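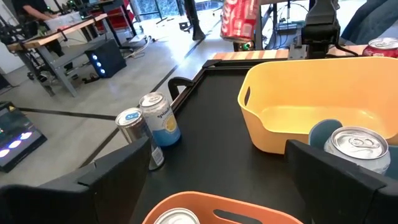

What order should I read a long manga series in if it has side volumes?

Read the main numbered volumes first, in order, and save the side volumes until you reach the point where they were published.

Most side volumes assume you know the story up to their release. The copyright page gives the year and month. Match that against the main volumes on your shelf and slot the side book in after the closest one.

Setting up a reading list

1. Write down every main volume you own. Leave a blank line for each one you are missing.

2. Add the side volumes in a second column. Tahiri runs to 42 main volumes and four side books, so its list fits on one page.

3. Check for omnibus editions. Clovton was reissued as three-in-one books, and the numbers on those spines don't match the single volumes. Go by chapter numbers instead.

4. Mark the chapter where you stopped. If you read in a magazine or an app, this will usually fall in the middle of a volume.

Guidebooks and art books can wait until the end – the character pages give away deaths and changes of side. The Skerach guidebook does this on page two.

Borrowing from a library? Place holds on three or four volumes at a time.

Naima Belhaj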